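4.2 Turnout and the delegate vote

The second round is where our model earns its keep, or fails to. In Trallham the assembly elects its president indirectly, by secret ballot of delegates, and a candidate who leads after round one has an unsettling habit of going home early. We coded 773 ballots from the four contests held under the current rules and matched each to the delegate's district. The other ballots were lost in a flooded basement, an event the official record describes as "archival consolidation."

Districts differ mostly in what they were promised. Uvdale was promised a road in every contest and has, at the time of writing, no road. Its delegates nevertheless backed the incumbent each time -- a loyalty our theory does not predict and which we have placed in the error term. 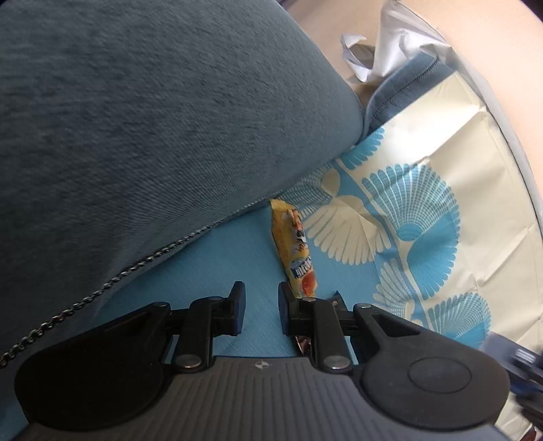

Figure 3. Yellow snack wrapper beside slate-blue fabric.

Gifts are harder to measure than roads. Under the Ó Néill rule, named for the inquiry that proposed it, a candidate may spend no more than 80 crowns on hospitality per delegate. Declared spending clusters just under that ceiling with a neatness that would be admirable in a bricklayer. We treat declarations as a floor and use district food prices in January, the month before each vote, as a rough check on what the money would buy.

The check works poorly in Hundico, where the whole delegation claims to have been fed by relatives. Dropping Hundico changes the size of the hospitality effect but leaves its sign alone. Dropping Uvdale as well leaves us with very little country, so we report that result only in the appendix.

One further caution applies to the recount of Sunday, November 24, 2019, when the tally rose by four votes between the floor and the printed bulletin. We use the floor figure. Readers who prefer the bulletin may add the four votes to whichever side they like, as the clerks seem to have done.
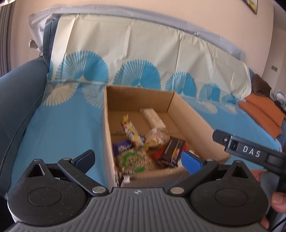 4.3 Robustness to district size

Hundico has 4,000 registered voters and the same number of delegates as districts many times larger. We therefore reweight.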